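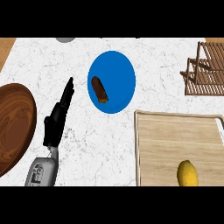

# Adding Negative Keywords to a Search Campaign

This guide applies to all client accounts managed through the Clungate office. It explains how to find search terms that cost money without producing inquiries, and how to exclude them. Account managers should complete the procedure once a month for each active search campaign.

## Before you begin

You will need:

- Edit access to the client's advertising account
- The current exclusion sheet for that client, stored in the Awan shared folder
- A search terms report covering at least 21 days

Do not begin if the campaign has received fewer than 300 clicks in the reporting period. Extend the date range instead.

## Step 1: Export the report

Open the campaign and select the search terms view. Set the date range, add the columns for cost and conversions, and download the file as a spreadsheet. Save it under the client's name, followed by the month.

## Step 2: Sort and mark the terms

Sort by cost, highest first. Mark each term with one of these codes:

| Code | Meaning |
|---|---|
| K | Keep |
| X | Exclude |
| R | Refer to the client |

Use R where the wording could describe something the client sells. In the June review of the Zendamen account, 148 terms were marked X, and several containing the word "refill" should have been referred. The client had recently started to sell refills.

## Step 3: Choose a match type

Use exact match when only one specific search is unwanted. Use phrase match when the same group of words, in the same order, appears in many unwanted searches. Broad match exclusions require approval from Rekha Devadiga.

Negative keywords do not cover close variants in the way that ordinary keywords do. Enter singular and plural forms separately.

## Step 4: Check for conflicts

Compare the new exclusions with the active keyword list. An exclusion that matches an active keyword will stop the ads from showing for that search. Remove any conflict before you upload.

## Step 5: Upload and record

Add the terms to the client's shared negative list and confirm that the list is applied to the correct campaigns. A list that has been created but not applied has no effect. Enter the date, your initials and the number of terms in the exclusion sheet.

Office lists are limited to 2,000 terms. If a list is close to this limit, contact Hina Naqvi before adding to it.

Last reviewed 21st July by Maham Abbasi.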